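Okay, step two of getting Luseo to log your grasps properly! Start the viewer first, then the arm node (I always forget and have to restart both), and set the buffer to 100 frames.
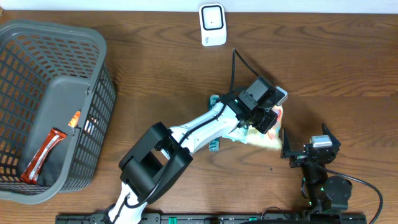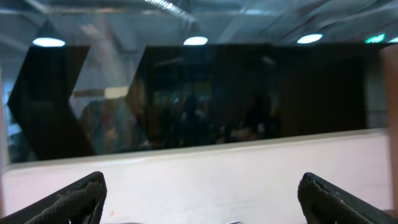 Next, open the mask tab and tell the segmenter what to ignore. Glossy stuff is the big one. The dark panel behind the white surface has people reflected in it, so I paint over the whole thing before I save. Thongchai skips this and gets ghost detections. Save the mask, then run the planner check again.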